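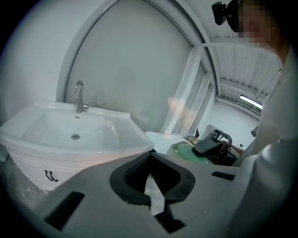

Are 258 bathroom demos enough, or am I fooling myself?

Asked 22 February 2023

We've been collecting hand-held gripper demonstrations for a bathroom tidying task at our Siruvetti site. One sink, one vanity, a few small items to pick up and put down. We have 258 episodes so far. The training loss looks great and I don't believe it. The vendor guide for Nomen (our logging tool) says 200 per task is "plenty," with no word on how varied they should be.

My worry is that nearly everything was recorded at the same vanity, by people who stand in the same spot. Do I keep going there, or stop and move? 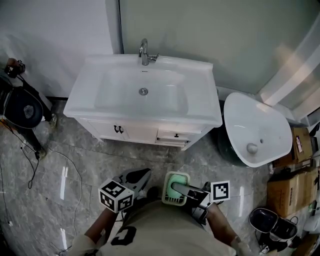 Soap dish and draining holder in the right gripper, vanity behind.

2 answers

Answer 1 (accepted)

Stop and move. I wouldn't trust 200 or 258 or any other number without knowing what changed between episodes. We did a sink task in November and had a lovely loss curve too. Then we shifted the basin a hand's width and the policy reached for where it used to be — every time.

What I'd try before recording anything else:

Hold out whole sessions when you split the data. If you shuffle episodes, the test set is full of near copies of the training set and of course the score is good.

Look at your start poses. Ours bunched up so badly that 16 episodes did almost as well as the full set, so the rest was mostly wasted time.

Check tracking on the marker cubes when a wrist turns. I'd throw out any episode where the pose jumps. Smoothing over it just hides bad labels.

Your second picture has a dish held together with its holder. Decide whether that counts as one object or two, write it down, and make everybody do it the same way. Mixed habits hurt us more than low counts did.

Also, shiny tile. Record with the lights changed at least once.

Answer 2

We use Dewan for this and it balances the data for you. Never had a problem. More data is always better imo, just keep recording

Comment on answer 2: Balances it by what? I tried it on the Aden kitchen set and it only evened out episode length. That does nothing for someone who has one sink.

Comment on answer 2: ok fair, haven't checked what it does inside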